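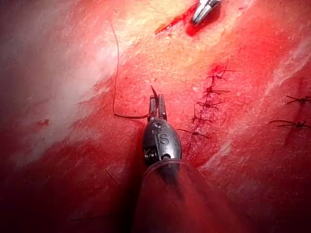
The instrument's jaws holding a suture thread, with a row of knotted stitches to the right.

The student suturing club at Parkadness meets in a teaching lab that smells of disinfectant and toast. Its project this year is called Mondis, and the aim is to get a surgical robot to stitch and tie on tissue by copying what people do at the controls.

I went in October, having read too many press releases about machines that will soon replace the surgeon. The club's lead, a final-year engineering student who asked me to leave her name out, had read them too.

"Most of it is a good stitch shown twice," she said. "Ask to see the bad ones."

So I asked. The group has 935 recorded attempts at a single stitch, all driven by hand by members of the club. She let me pick from the list, and I chose badly, or well. In the first, the thread slid out of the jaws. In the second, the knot sat up proud of the tissue and the operator gave up.

Were those thrown away? "We argued about that for a month. We kept 431 as clean. The rest are there, marked, and we're still not sure what to do with them."

That leaves fewer than half, which struck me as a thin base for anything. She didn't disagree. The target is 1,000 clean ones, and she thinks that may be too low as well. It was picked because it fitted the timetable.

The software that learns from the recordings is known as Hokia, and I wanted to know what it can do by itself. Her answer took a while to arrive.

"It can reach for the thread. It can often take hold of it. Tying is another matter — I wouldn't put a number on that yet, and I'd be suspicious of a student group that did."

Thread is the hard part, she told me. It is thin and dark, it bends wherever it likes, and it gets mixed up with the tails of the knots already tied. Blood and shine on the tissue make it worse. A person looks past all that. "The program sees a black line and another black line. Which one is it holding? You and I know. It has to guess."

I put it to her that a club made up mainly of engineers might be teaching a machine to sew like an engineer. She laughed, then said it was fair. Two medical students have joined, and their stitches are quicker and more even. Nobody has yet checked whether Hokia does any better when it learns from theirs alone.

Money is short. A grant of £900 from the Frota fund went mostly on thread and needles, and lab time is begged for week by week.

Would she let it stitch her?

"No. I wouldn't let me stitch me either."

The club shows its work at the department open evening on 2 May 2025. She has promised to run the failures as well, and I intend to hold her to it.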